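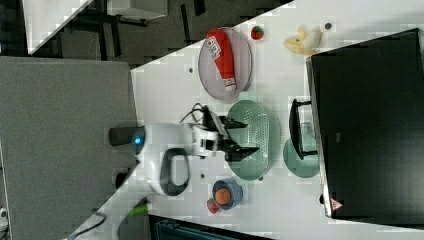
El escurridor iría mejor dentro del fregadero, y la fruta toda junta en un solo cuenco, me comentaron en la entrada anterior. Lo de la fruta lo he pensado bastante. Lo del fregadero no lo veo, porque el escurridor verde lo uso casi siempre en la mesa, y si lo guardo en otro sitio acabo sacándolo igual.

Sigo entonces con el repaso de las cosas de mesa que empecé en abril. La vajilla que tengo es de varias procedencias. El escurridor ovalado vino de Horau, de una tienda de menaje que cerraba, y me costó 14 euros junto con el cuenco azul. El plato redondo con textura como de malla es de un mercadillo de Dindum. No sirve para nada con caldo, pero para apoyar botes me gusta: tiene borde y no ruedan hasta el suelo.

El plato redondo verde es otro asunto. Lleva tiempo medio metido debajo del escurreplatos negro y ahí se queda por ahora. Probé a ponerlo en la balda con los demás y la balda, que mide 70 centímetros, no da para tanto. Tendría que quitar las fuentes grandes – y las fuentes grandes las uso.

Con la fruta he hecho esto: la naranja, al cuenco azul. El plátano y la fresa, sueltos cerca del borde. El cuenco es pequeño y con una pieza redonda ya está casi servido. Podría comprar uno mayor (en Vavine vi uno bastante hondo), pero entonces tendría otro cuenco que guardar y vuelta a empezar.
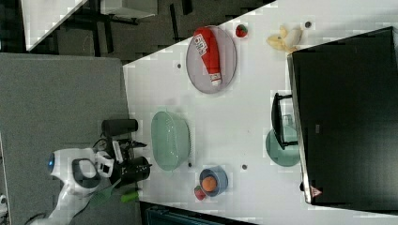
El bote de kétchup, tumbado sobre el plato.

El kétchup lo tenía antes de pie, junto a las especias. Tumbado ocupa más, eso es verdad. A cambio lo encuentro a la primera y no tapa lo que hay detrás. Con los botes más altos no lo haría.

Me queda decidir si cambio el escurreplatos. El negro es cómodo y aguanta peso, aunque ocupa una zona de la mesa que me vendría bien para cortar. He visto uno plegable en el catálogo de Memon, de 500 milímetros de largo. He medido el hueco dos veces y cabría, pero solo si corro el escurridor hacia el otro lado, y ese lado lo quiero libre.

De momento no compro nada. La próxima entrada irá sobre los cajones, que están peor que la mesa. Si alguien tiene un sistema para las tapas de los táperes, los comentarios están abiertos.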